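Speaker notes: "The Arm Was Told to Stop"
Donnie Cowie, Ternora user day, January 2021

Slide 1. Say hello. Wait for the coffee queue. Do not open with the robot uprising joke, it died in Lennox last March.

Slide 2. What happened. Arm A was told to hold. Arm B was told to carry on. Arm A held for 530 milliseconds, then went to its home position by the shortest route, and the shortest route had Arm B in it. One bent bracket, one cracked wrist cover, and me saying a word that is on the recording. (Pause. Somebody usually laughs.)

Slide 3. The log. Read the two lines aloud, slowly. The first says HOLD OK. So does the second, written after the bang. Let them enjoy that.

Slide 4. Cause. The Viltska controller drops a hold if it hears nothing for 300 milliseconds. Our script was busy saving a file. Going home on a lost signal was my own setting, and I had left a comment beside it reading "safe default". Own up early, it goes down better.

Slide 5. Work at hand. Leave it up while people sit down again after the stretch.

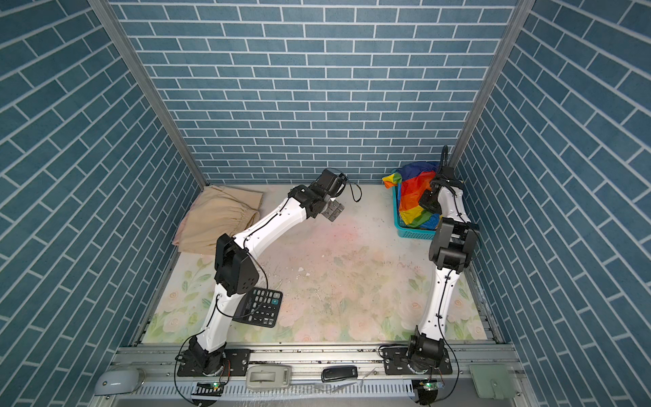

Why didn't the emergency stop help?
The button worked perfectly, but it needs a person to press it, and I was reaching for a biscuit.

Slide 6. Fixes. Lost signal now means freeze where you are. File saving has its own process. Each arm checks where the other one is before going home. Mention Stistico lent us the bracket, they like to be thanked.

Slide 7. Questions. If asked what it cost, look at the clock.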